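The Night Clinic at Clastgate

By four in the afternoon the bridge was closed again, and Lorna Lacson had three nurses for a ward that needed nine.

She wrote the names on the whiteboard anyway, all nine, and drew a line through the ones who had called. Efren Barredo had called from his kitchen. The buses had stopped at Gultier, he said, and the drivers were standing in the road with everybody else. He could walk but it would take him until dark, and his wife did not want him walking after dark.

"Stay home," Lorna said.

"I'll come in the morning."

"Come if it's open."

The pharmacy had sent up a list. Insulin was fine. Saline was fine until the weekend. There were 46 units of blood in the bank, most of it the wrong kind. The oxygen truck from Manalastas was parked on the far side of the river with a full load, and the driver had been sleeping in the cab.

Nahom Derese came in at five with his shirt stuck to his back. He was the youngest of the doctors and he lived close, in the rooms above the Gumoso bakery, so he had been there every day of the strike and most of the nights. He looked at the board.

"Is that tonight or tomorrow?"

"Tonight."

"All right," he said, and went to wash his hands.

They moved the children into the front room with the post-surgical patients so that one nurse could watch both. Rogelio Villanueva, who ran the laundry, helped push the beds. He was not supposed to be on the ward at all, but he had a good back and the children liked him. One of the beds had a bad wheel and he carried that corner the whole way down the hall.
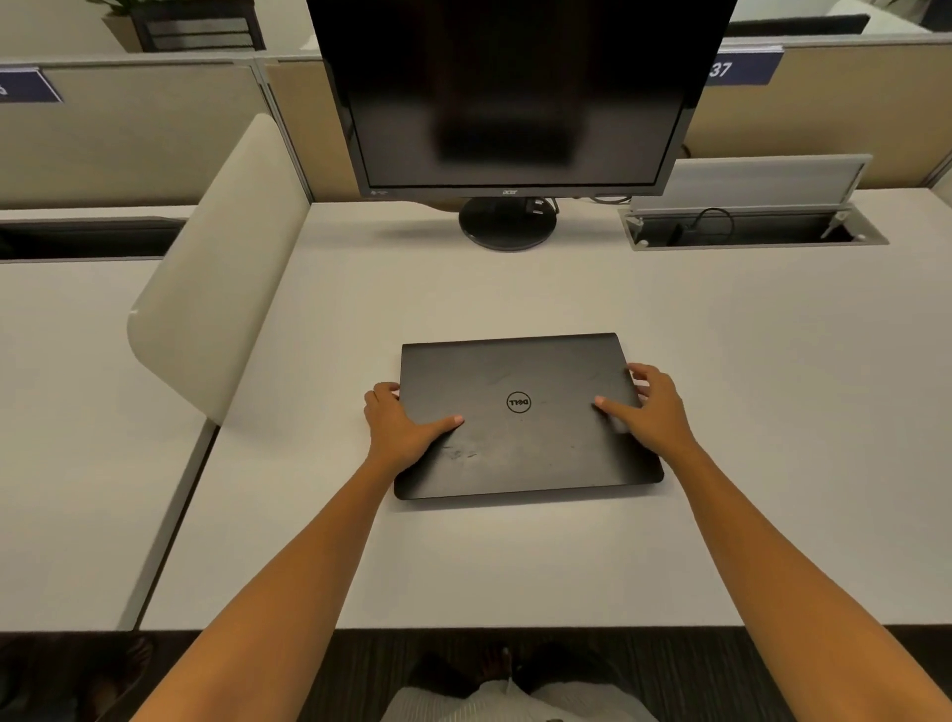
At seven the director called from the capital. Attila Barta had been a surgeon once and still talked like one, quickly and with his mind on the next thing. He wanted to know how many patients could be moved.

"Moved where?" Lorna said.

"To the coast."

"The bridge is closed."

"I've been told it will be open by midnight."

"Who told you?"

He didn't answer that. She could hear a television in his office. The man on it said there were 1,000 people at the bridge, and then another man said there were more.

"Make me a list," Barta said. "In case."

She made the list. It had two names on it. One was a man with a kidney that was failing slowly, and the other was a girl with a fever who had been getting worse since breakfast. Lorna put the girl first.

It was almost eleven when the oxygen driver walked in through the emergency entrance. He had a cylinder on a hand truck, strapped down with a belt that looked like his own. He was a heavy man and he had to sit before he could talk.

"They let me through on foot," he said. "I asked them, and they had a talk about it, and they said one at a time."

"One cylinder?"

"One cylinder. Then I go back and get another one."

"How far is it?" Nahom asked.

"Forty minutes. Less coming back, it's empty."

Lorna signed for the cylinder because there was a form and he had brought it. Rogelio was already looking at the hand truck, turning one of the wheels with his thumb. There was another like it in the laundry, he said – a little wider, but it would hold.

"Will they let him through too?" Lorna asked.

The driver thought about it. "If he's with me."

Rogelio went down to get it. The driver drank two cups of water standing at the sink, put his belt back on, and waited for him by the door.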